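Zuletzt aktualisiert: im April

Seit Wochen streiten wir am Küchentisch über die Radarfrühwarnung, die unser Land bei Valtgate bestellen will. Ja, wirklich, andere Leute reden beim Abendbrot über Fußball! Der Vertrag soll 30 Jahre laufen, und ich finde, da darf man schon mal nachfragen, wer das Ding am Ende wartet.

Mein Problem ist gar nicht die Technik. Wer ein System kauft, dessen Ersatzteile nur ein einziger Lieferant hat, kauft dessen Außenpolitik gleich mit. Beim Vorgänger Marulanda standen acht Anlagen monatelang still - angeblich wegen einer fehlenden Exportlizenz. Das steht im Prüfbericht, ziemlich weit hinten, ich hab ihn mir zweimal durchgelesen. 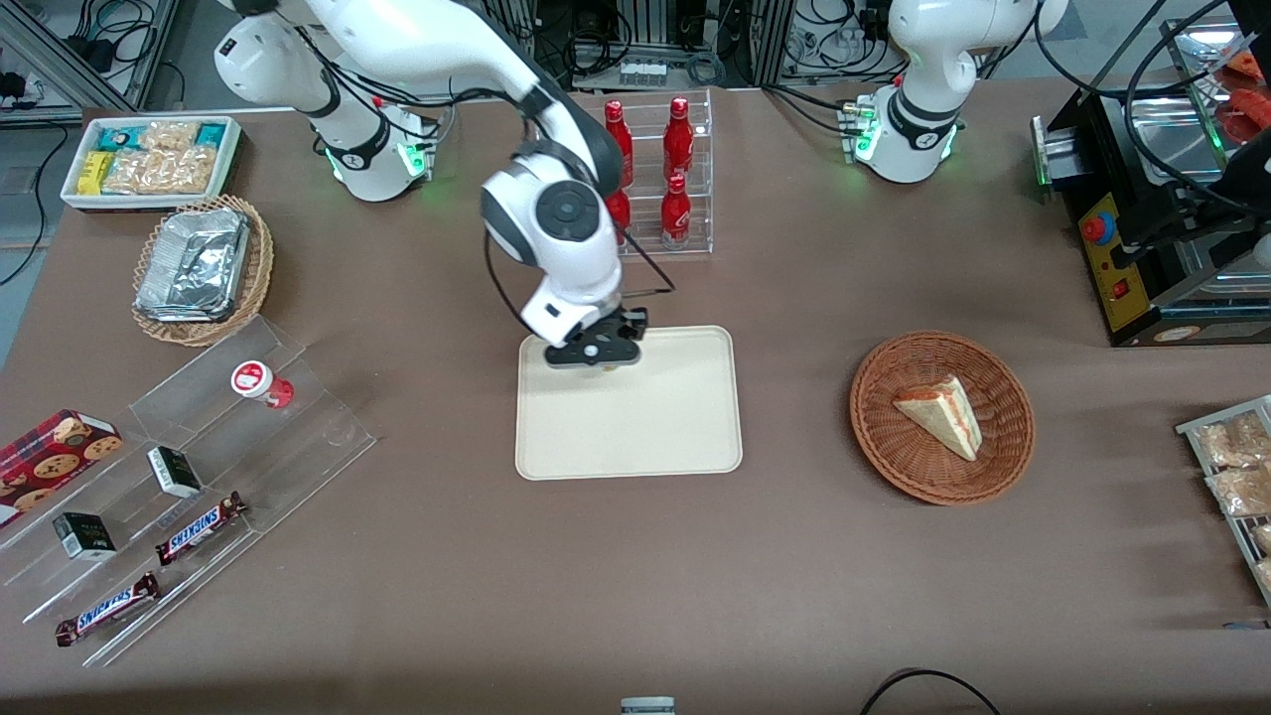
Roboterarm mit Greifer über einem leeren Tablett

Jetzt heißt es, Furner könne als zweiter Anbieter einspringen und rund 50 Prozent der Teile hierzulande fertigen. Klingt gut, aber was ist mit der anderen Hälfte? Und die Software bleibt sowieso beim Hersteller (den Quellcode rückt der sicher nicht raus).

Ich bin übrigens nicht gegen den Kauf, falls das wieder jemand in die Kommentare schreibt. Ich will nur, dass der Wartungsvertrag vorher auf den Tisch kommt. Nächsten Monat ist Anhörung in Kolel, da fahre ich hin - und die Fragen schreibe ich mir diesmal vorher auf.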